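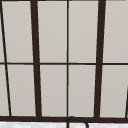
4 min read

June 2020

Saturday. Second full day on the Clitau masters. Notes while the levels are still in my head.

Running order is now fixed at 11 tracks. Rizwan sent the revised list overnight with the instrumental moved from track four to track nine, where it follows "Brata" and shares its key. The change costs us a crossfade I had already built between three and four, so that transition is a straight cut again, with 2 seconds of silence. I prefer it.

Started on the single. The mix Przemysław delivered in March peaked at -0.3 dB and left very little room to work. I asked for another print without the bus limiter and got it on Thursday. The new one sits at -5.8 dB peak and the kick has its front edge back. The chorus is still crowded between 200 and 400 Hz, where the two synth pads and the lower vocal double overlap. Cut 1.5 dB at 280 Hz with a wide Q, on the mid channel only. Tried the same cut across the full stereo signal and the pads lost their body, so it stays on the mid.

De-essing took longer than it should have. Catherine's vocal has two separate problem areas, one at 6 kHz and one closer to 9, and a single band set to catch both dulls the verses. Ended up with two de-essers in series, each doing very little. The word "presence" in the second verse still sticks out. I automated that one by hand.

Loudness: the album is landing at -11 LUFS integrated, with the single a touch hotter. Witold would like it louder. He sent me a competing record for comparison and I measured it at -7.4, with audible distortion on every snare hit. I replied with level-matched clips of both and asked him to listen again on Monday before we decide anything. If he still wants more, I can find another decibel with the clipper ahead of the limiter. Past that the ballads begin to pump.

Lunch at the desk. Cold pierogi, coffee.

Afternoon was the vinyl pre-master. Side A runs 21:40 and side B runs 23:15, and the second figure is a problem at the level Witold wants. The cutting engineer at Hident will take anything under 22 minutes without complaint. Over that he drops the level, and the inner grooves on side B are where the brightest track sits. Options as I see them:

Move track six to side A. Sides become unequal the other way and the sequence suffers.

Drop the instrumental from the vinyl and keep it for the download. Rizwan will object.

Accept a cut 2 dB quieter on both sides.

I wrote all of this to Rizwan and recommended the last. The pressing is only 2,000 copies and people who buy it own a volume knob.

Low end below 150 Hz is now mono on the vinyl files. The bass on "Jayawardena" had a stereo chorus on it going down to 60 Hz, which sounded wide on headphones and measured badly on the correlation meter, with dips to -0.4. After the elliptical filter it stays positive throughout. The track loses a little size. On speakers I could hear the difference only when switching back and forth, and I doubt I would pick it out a day later.

Found a click at 2:32 in "Jayawardena" during the fade check. It is on the right channel only and it is in the source mix. Probably an edit without a crossfade on the guitar return. Repaired it in the spectral editor and noted the time for Przemysław in case he prints stems later. The same song has a chair creak before the last verse. Left that in. Cyprian has asked twice that it be kept, and he played the part, so he gets his chair.

Metadata next. The ISRC codes for tracks seven and eight were swapped in the label's spreadsheet. I only caught this by checking them against the registration email. Also two spellings of Cyprian's surname in the same document, Czarnecka and Czarnecki. I used the first, which matches the writing credits, and asked for confirmation in writing before the DDP image goes out. A wrong character there follows a record around for years.

The single's clean version is done. It has one muted word. I tried reversing it first, which called more attention to the word than the word did.

Listened to the whole album at the end of the day, top to bottom, at 74 dB in the room and with the screen off. Notes from that pass:

Track two starts too soon after one. Add half a second.
Track five, hi-hat on the left a bit hard. Shelf down 0.5 dB from 10 kHz.
Track seven, fine.
Track nine feels quiet after eight even though the meters say otherwise. Raise 0.4 dB and listen again.
Track eleven, the fade is too short. The reverb tail disappears before it has finished decaying. Ask for a longer print.

Ears were gone by seven so I made none of these changes tonight. Session saved as version 14, backed up to both drives, checksums match. The left monitor has a faint hiss with nothing playing – it went away when I swapped the cable, so I need to order a new one.

Rizwan called at nine. He wants the instrumental back at track four.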